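News from the suturing software group

It has been a busy stretch for those of us on the planning side, and since so many of you stopped by at the spring open house to ask how the new release of Hegyi was coming along, I thought I'd put down a proper update before the summer gets away from us. (For newer readers, Hegyi is our stitch planner. It decides where the needle should go in and come out, and hands that over to Kadell, the controller.)

The biggest change is that the planner no longer waits for somebody to click on both ends of a cut. It finds the open wound by itself, leaves the closed ones alone, and then works out where the needle is lying and how the curve is turned before either arm is asked to move. That last part took Su-bin So and Yannick Huet most of the winter, and a great deal of coffee!

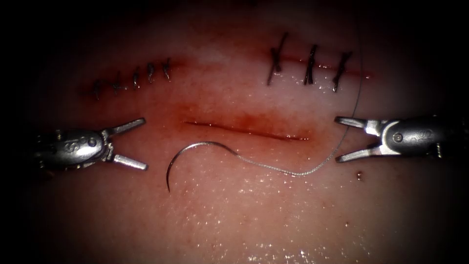

An open incision between two sutured ones, with the needle and thread resting on the tissue.

Thread has been the other long story. A needle is stiff and shiny and keeps its shape, bless it, but thread wanders off into the shadows and comes back somewhere else, and our old tracker would happily follow a glint of moisture instead. The new one keeps 4 guesses alive at a time and drops the poor ones as more views come in. We've also taught it to tell a tail on a finished stitch from the strand that's still in play, which matters a good deal once you have black and blue-green thread on the same piece of tissue.

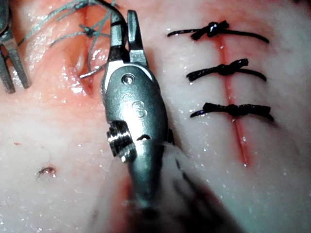
Marloes Koster wrote back after reading a draft of this item to say that the tracker is lovely but the replay tool is what she'd miss most, and that she would like it to stop forgetting her playback speed every time she opens a new log. Fair enough, Marloes, it's on the list, and Lilibeth Padilla has already started on it.

The release goes out to the partner labs in June. If you're still on the old log format, please run the converter first, and write to Assunta Cocco if it complains.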